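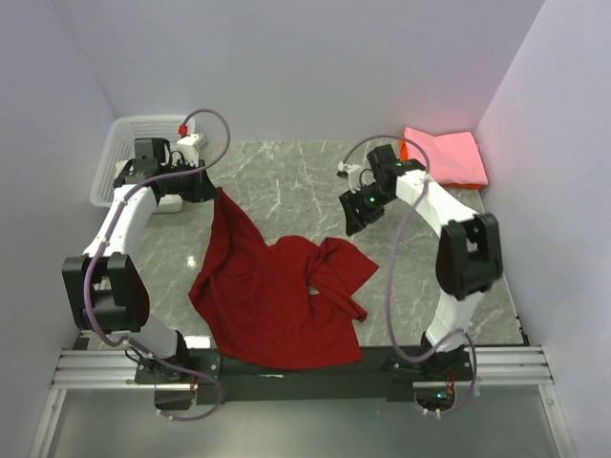 Red cloth garment between two white robotic arms, on a gray marble-patterned surface.

Skin Immunology, Handout 6: Reading a Section of Inflamed Skin
Posted 3/28/25. Bring a copy to the microscope session at the Gillies building.

Last time we got as far as the layers of normal skin, and a few of you came up afterward to say you could follow the drawings fine but got lost as soon as a real slide went up on the screen. Fair enough! Real slides are messy, the edges fold over, and the stain is never quite the color in the textbook. So I've pushed the T cell lecture back and we're going to spend this one just looking.

1. Start low

I know everybody wants to jump straight to the highest power and find a mast cell. Please don't. Put the lowest objective in and find the surface first. In a piece of ear or back skin the outermost layer (the stratum corneum) looks like a loose basket of pink strands. Under that comes the living epidermis, with its purple nuclei packed close together, and then the dermis, which is mostly pink collagen with a lot of space in between.

At low power you're only asking a few things. Is the epidermis the same thickness all the way along? Is the dermis swollen? Are there dark patches of cells, and if so, do they sit around the vessels, right under the epidermis, or all over the place? Write your answers down before you change objectives. I mean it - once you've seen a cell you like at high power you will talk yourself into anything.

2. Contact hypersensitivity, our main model

The slides in the Zilta box all come from the same kind of experiment. Mice are painted on the belly with a small reactive chemical, a hapten, which sticks to skin proteins. Dendritic cells in the skin pick up the modified protein, carry it to the draining lymph node and show it to T cells. That's sensitization, and it takes several days. Then the ear is painted with the same chemical, and a day or two later the ear swells up. That second part is elicitation.

The control that matters most is the mouse that was never sensitized but did get its ear painted. Haptens are irritating all by themselves, so that ear will swell a little too. If you only compare treated ears with bare, unpainted ears, you'll be blaming T cells for plain chemical irritation. Two people did this on last year's exam write-up and it cost them most of the question.

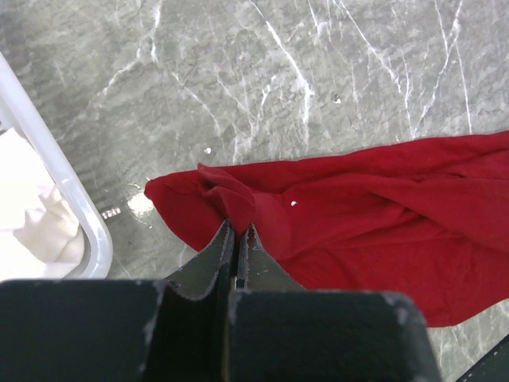

Crumpled red garment on gray, white-veined marble.

3. What you'll find in the ear

A swollen ear is thick for two reasons, fluid and cells, and a caliper can't tell them apart. The section can. Edema pulls the collagen bundles apart and leaves pale gaps, while infiltrate fills the dermis with nuclei. Most of our slides have both.

Neutrophils first. They have a lobed nucleus, like a few beads on a string, and hardly any color in the cytoplasm. They come in early and they can collect in little pockets just under the stratum corneum. Lymphocytes are small, round and dark with almost no cytoplasm showing. On an ordinary H&E slide you can't say whether one is a CD4 or a CD8 cell, so don't write that you can! You need an antibody stain for that.

Look at the epidermis too. Spongiosis means fluid between the keratinocytes, so the cells look pushed apart and you can see the little bridges stretched between them. It's the classic finding in human eczema, but mouse ear epidermis is so thin that it's easy to miss. Check a few different places along the section before you decide it isn't there.

4. Where sections go wrong
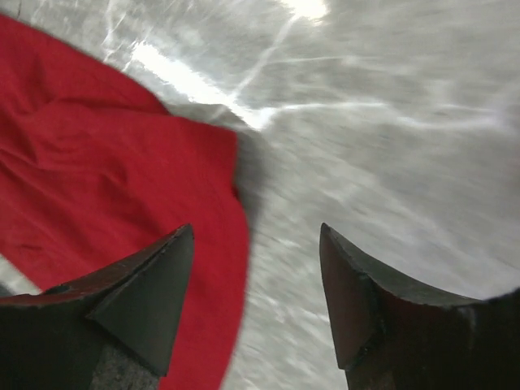 A fold in the tissue is the thing that fools beginners most often. When the section floats on the water bath it ought to stretch out flat, and if it doesn't, part of it lies down on top of itself and you end up looking through two layers of tissue. Two layers take up twice the stain, so the fold comes out as a dark band that looks a whole lot like heavy infiltrate. Think of the crumpled red cloth in the photo, spread over a pale gray surface with an uneven outline: to measure how wide that cloth was, you'd want to smooth it out first, and you can't do that with a section once it's stuck to the glass. So measure somewhere else and note where the fold was. To check a dark band, roll the fine focus up and down. In a fold, different nuclei come sharp at different levels.

Then there's the angle of the cut. If the block was tilted, the knife goes through the epidermis on a slant and it looks thicker than it is. Hair follicles are your friends here. When they run lengthwise through the section, the cut is probably decent. When they show up as rows of little circles, be suspicious of any thickness you measure.

5. Counting

Use the Drerkow grid, the one with 100 squares, and count at least 70 nuclei per field if the field has that many. Cells touching the top and left lines count, cells touching the bottom and right lines don't. Choose your fields before you look at what's in them (move the stage a fixed distance each time) and keep the slide labels covered until you're done.

Some of you asked whether you should count 1,000 cells per slide to be safe. You're welcome to, but more cells from the same mouse don't give you more mice. The ear is one animal's ear however long you stare at it.

6. For next time

Read the Fusurthorpe packet up to page 111, skipping the section on human patch testing, which we'll do in May. Then take slides 2 and 5 from the Zilta box and write half a page on each: low power first, then the dermis, then the epidermis, then anything you think is an artifact. One of the two has a fold in it. Drawings are welcome, in pencil please, with the magnification written next to them.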